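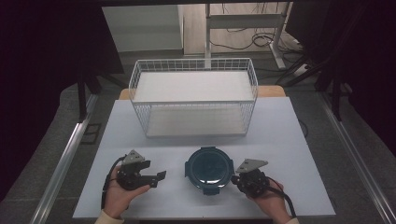

Was kostet das Greiferpaar von Fliltus, wenn man es komplett nimmt?

3767 Euro für beide Handgreifer mit Montageplatten und Kabelsatz, die Software Pumix läuft extra als Abo.

temetti_fan
Extra heißt 261 Euro im Quartal. Dafür darf man dann die eigenen Aufnahmen exportieren. Großzügig.

kabelsalat
Wir haben das Set seit April. Mechanisch gibt es wenig zu meckern, die Finger schließen sauber und die Platte oben sitzt fest. Nur die Kabel gehen hinten raus und wollen ständig ums Handgelenk. Nach einer Stunde Dosen schieben weiß man, welche Muskeln der Unterarm so hat.

Nullpunkt
Dosen mit Deckel sind ja auch die Königsdisziplin. Glatt, rund, und mit einem Greifer allein schiebt man sie nur über den Tisch. Mit dem zweiten gegenhalten, dann geht es.

kabelsalat
Kommt auf die Dose an. Bei unseren kleinen reicht einer, wenn man über den Rand greift.

Nullpunkt
Bei euren kleinen vielleicht. Die Finger gehen laut Datenblatt bis zu 50 mm auf, da ist bei einer normalen Vorratsdose Feierabend. Ich bleibe bei zweihändig.

temetti_fan
Temetti hat mehr Öffnung und kostet weniger. Ich sag's nur.

kabelsalat
Temetti hat auch 5 Wochen Lieferzeit und eine Anleitung, die aus einem einzigen Faltblatt besteht. Ich hatte beide in der Hand und würde wieder Fliltus nehmen. Zähneknirschend, wegen Pumix.

grauzone
Mal eine dumme Frage: Bekommt man die Daten auch ohne Abo runter?

Nullpunkt
Runter schon, in einem Format, das außer Pumix niemand lesen mag. Der Händler Hoàng verkauft einen Konverter dafür. Bei mir lief er, allerdings erst nach dem zweiten Update, und die Zeitstempel vom linken Greifer musste ich trotzdem von Hand nachziehen.

grauzone
Danke. Dann frage ich bei Hoàng mal nach einem Leihset und melde mich, wenn mein Unterarm wieder tippen kann.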